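Black fabric backdrop sagging behind garment rail, clips won't hold

Posted in Display & Fixtures
Yi-an So

I have a small display area with a black fabric backdrop and a black rail for jackets. The letters on the fabric are cut-out, foam type. The edges are held with small clips. I want to fix two things before October: the fabric creeps down between clips, and a corduroy jacket on a plastic hanger slides along the rail toward the low end. The rail is a Divholm, 32 mm tube. 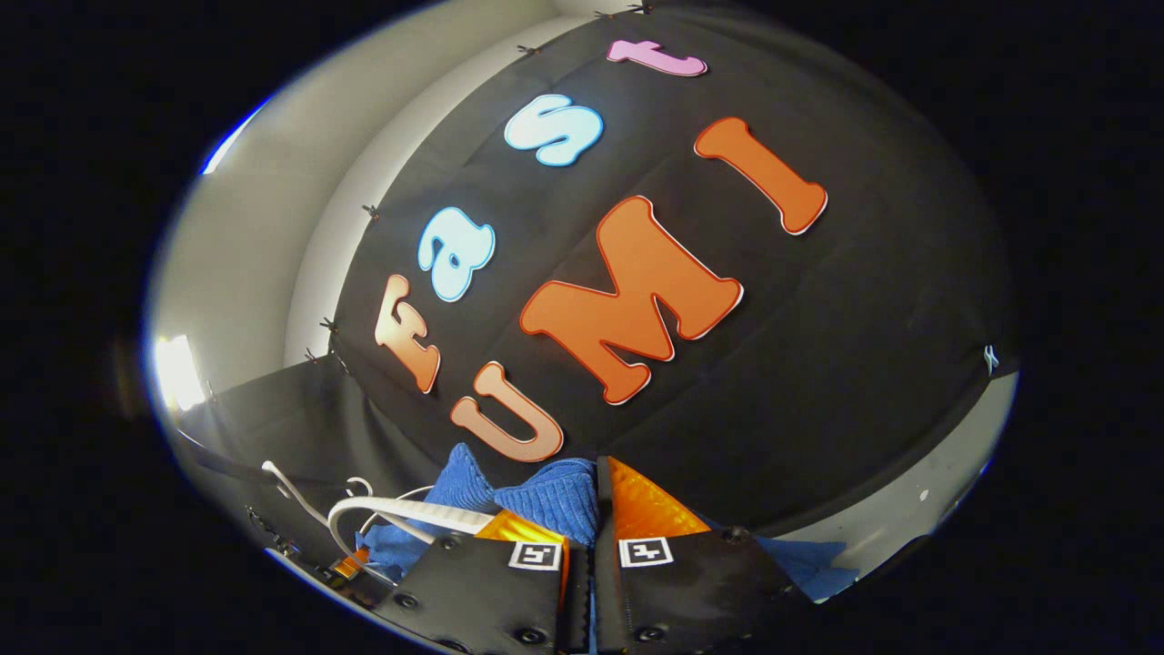
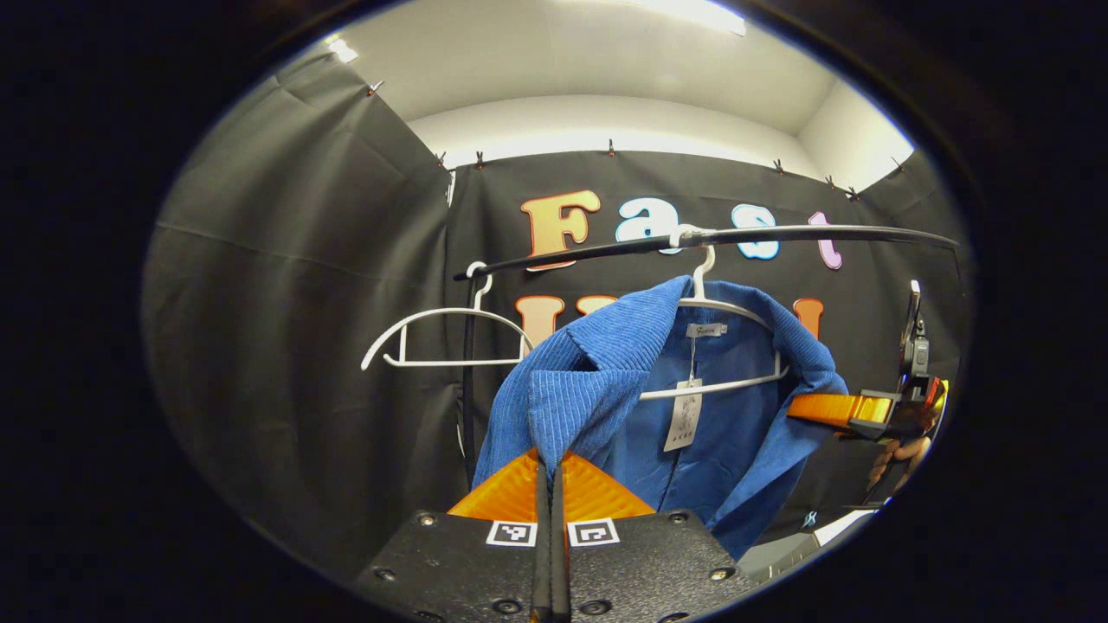 What I have tried

- Moved the clips closer together at the top edge. Slight improvement.
- Steamed the fabric from the back. No change in the creep.
- Swapped one hanger for a Hetex with a rubber hook insert. It stays put but squeaks.

Is there a standard clip spacing for this? And is the rail the problem or the hangers?

Bo-ram Myung

Clip spacing depends on fabric weight and on what is stuck to it. With letters attached, the load is uneven and the fabric stretches most directly above the heavier ones. Put clips over the largest letters first, then fill in the gaps at equal distances. Tension the top edge, then the bottom, then the sides. If you do the sides first you lock in the slack.

Check the fabric for stretch direction. Most knits give more across the width than along the length. Turn it so the low-stretch direction runs vertically and the creep should mostly stop.

For the rail, put a level on it at both ends. A smooth plastic hook will travel on a glossy tube at a very small slope. Shim the low bracket or wrap a turn of clear silicone tape where each hanger sits.

wang_162

get stronger clips

Andadetti

Agree on leveling the rail. I would also tuck the price tag inside the jacket, as a tag on a string swings every time someone touches the sleeve. For the squeak, a little dry silicone on the rubber insert, wiped off before you hang anything on it.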